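Drilteck pauses Homulura training arms after wrist fault

Lellitach, May 17, 2018 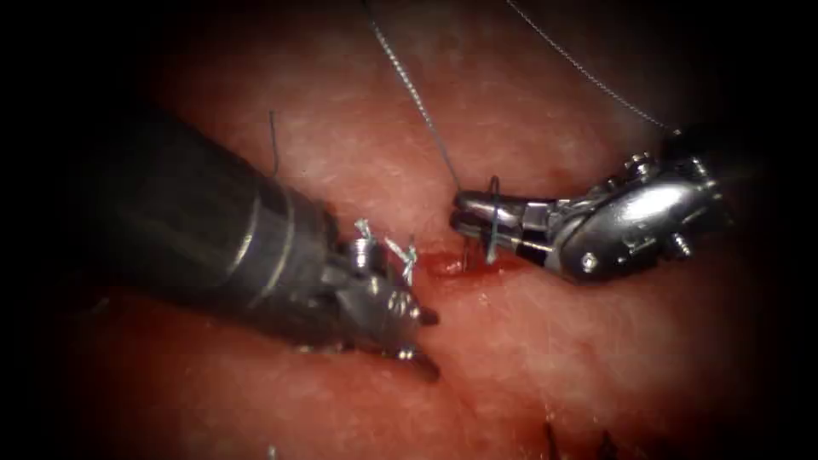

We've got some bad news to share, and I'd rather you heard it from us! During a bench check in our Lellitach workshop, one of our Homulura arms was slow to let go when the surgeon at the console opened the grip. It's a worn cable inside the wrist, the jointed silver bit just behind the jaws, and when you're holding a suture as fine as the blue-green one in those closed jaws, a late release can tug on the stitch. We've had no reports of anyone being hurt.

We're calling in all 496 wrists from the Kong batch (yes, all of them) and fitting new cables free of charge. So far 401 have been traced. Please stop using yours today, even if it feels fine, and ring our service desk. Replacements go out in July.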